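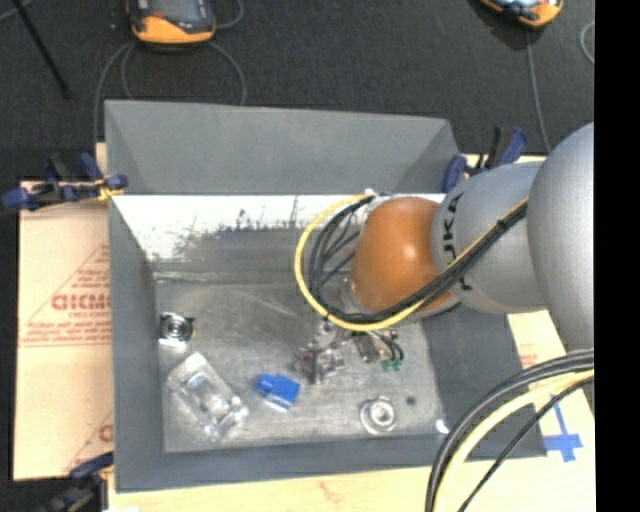
Photo: Homa Abbasi / Clader list archive

Hi all,

Sorry for the slow reply, May has been a bit mad here. Quoting the bit I'm answering:

> We had the arm stop dead over the bin again, protective stop, no collision that anyone saw. Restarted it and it was fine for 12 picks, then same again. Is it the payload setting? Ekport support keep telling me to re-teach the bin corners.
> – Akpan workshop

I'd leave the payload alone for now and look at your cables! We had very nearly the same thing and I lost 2 evenings to re-teaching corners before I gave up on that idea. Ours turned out to be the loom. If you look at the photo, the yellow cable and the black bundle swing out in a big loop round the orange joint cover, right over the gripper. Lovely and slack with the arm sat there, but when the wrist turned to reach for anything by the left wall (the clear plastic piece was the worst, the blue one was nearly as bad) the slack ran out and the joint felt a tug it wasn't expecting. Stop.

The log had 174 stops in it by the time I thought to look, and all but seven were on picks from that side. I felt a right fool.

What I did – power off first, please, and don't just lean on the pause button – was undo the tie, give the bundle more length past the joint and clip it again further back. Then I ran the wrist through its full turn at slow speed with the e-stop in my hand, watching for anything going tight. Have a look at the little green connectors by the gripper as well. One of mine had been pulled half out, and a gripper that lets go halfway across the bench is a worse problem than one that stops.

Does anyone know if the Wova cable sleeves fit over a loom this thick? I don't want to order the wrong ones again.

Cheers,
Homa

This site uses cookies to keep you signed in to the list archive. Accept | Manage settings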